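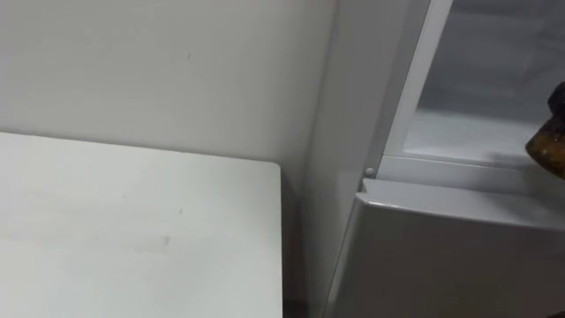
How often do you need to clean out a shared fridge?
Once a month for the full job, plus a quick look through the shelves every week so nothing gets a chance to turn scary.

Okay, that's my opener. Ask the question, let people shout out guesses (someone always says "when it smells"), then give the answer. Wait for the groan.

Shared Kitchens, Shared Fridges
Lunch talk, Whitelaw building, 29 Oct 2019

Say hi, thank Gosix for the sandwiches, mention that the restrooms are down the hall past the copier. Phones on quiet, mine too!

Start with my own confession. When I took over the kitchen at Plitilent I had no plan at all. I sent an email asking 142 people to please take home their old food, and I got 2 replies, one of them asking if the yogurt was up for grabs. It was not up for grabs. It had been in there since January.

So the first thing I learned is that an email is a terrible way to empty a refrigerator. What works is a sign on the door, up for a week, with the date and hour of the cleanout written big. Keep it short. Anything without a name on it goes. I used to write long polite signs with clip art and people read the clip art.

(Drink some water here. I talk too fast in this part.)

Next, the spot beside the fridge. I'm a big believer in having a bare table or counter right next to it, with nothing on it, ever. No toaster, no fruit bowl, no stack of mail. When you open the door on cleanout day you want to take everything out and put it straight down, and if you have to clear a landing place first you've already lost ten minutes and most of your good mood. It's great the rest of the time too, for groceries or for the person digging behind the milk for their lunch.

Tables get scuffed, that's life. Baking soda on a damp cloth takes care of a lot of gray marks on a white top. Go gently and try a corner first. Same for walls, only gentler still, with the cloth wrung out well. I once scrubbed a shiny patch into flat paint at Lasier and it's still there, I visit it.

The gap! Ask who has looked down the gap between their fridge and the table lately. Every kitchen has one of these skinny dark slots and it eats bottle caps, forks, bread ties and grapes. A yardstick with an old sock pulled over the end and a rubber band around it will fetch nearly anything. Pass the sock stick around now. Tell them the sock is clean.

Now the order of work, which is the part people write down:

Unplug it or turn it off. Empty from the top. Throw out as you go and don't argue with anybody about mustard. Shelves out and into the sink, but let the glass ones warm up a bit before they meet hot water. Wipe the walls, then the seal around the door, with an old toothbrush for the folds. Dry everything. Put it back and plug it in. I forgot that last bit once, at Plitilent, before a long weekend. Let the laugh happen and move on.

If there's time, do the freezer story. If there isn't, skip to labels: masking tape and a marker on a string, tied to the handle. I've tried some 4 kinds of fancy sticker and they all fall off in the cold.

Questions. Somebody will ask about smells, so: a saucer of dry coffee grounds at the back, two days, door shut. Handouts are on the chair by the exit, and I need the sock stick back.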